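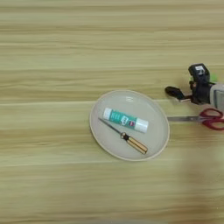

Good morning, and thank you for coming on a Saturday. My talk is about small tools and where they live when we do not use them. I work with the repair room in Lambridge, and before that I helped for two years in Tradbridge, and in both places the same question came back every week: who has the screwdriver? My first proposal is very simple, and it is a plate. A shallow one with a thin raised rim is enough, like this one with the glue stick and the orange-handled screwdriver on it. The scissors lie beside it on the table, and I will come back to scissors, they are a separate chapter.

(Pause. Ask who has a drawer at home where everything goes in. Wait for hands.)

## Why a plate

- A drawer hides things. On a plate you see them from your chair.
- The rim stops round things from rolling. Glue sticks roll very well.
- You can carry it with one hand to the next table.
- It is small. When it is full, something must go back to the shelf.

Say here: in Lambridge we have 316 small tools on the list. Before the plates, we spent a lot of the first hour only searching. I did not measure this with a clock, so please do not quote me, but everybody who was there in June remembers it.

## How we do it now

Each table gets one plate at the start. The person who sits down takes only what the job needs, normally 2 to 4 things. Glue and a screwdriver together is a common pair with us, for example for a toy where the paper part and the battery cover are both loose.

At the end of the job the plate goes back to the shelf with everything on it, and one person empties it. Annelies Mulder from the Urkside group does this differently: she leaves the plates filled for the next time. I have tried it. It is quicker in the evening and slower in the morning. (If she is in the room, let her answer.)

## Scissors

They are too long for most small plates. If you put them on top, the handles hang over and the plate tips when somebody touches it with the sleeve. So we lay them flat on the table next to the plate, closed. For children's tables I prefer a hook on the wall.

## Costs

We bought 50 plates, second-hand and not matching. Do not use your good ones, the screwdrivers scratch them.

(Skip the next part if it is already past eleven.)

Labels: we wrote table numbers under the plates with a paint pen. It came off in the washing. Ask the audience for ideas, I still need one.

Questions.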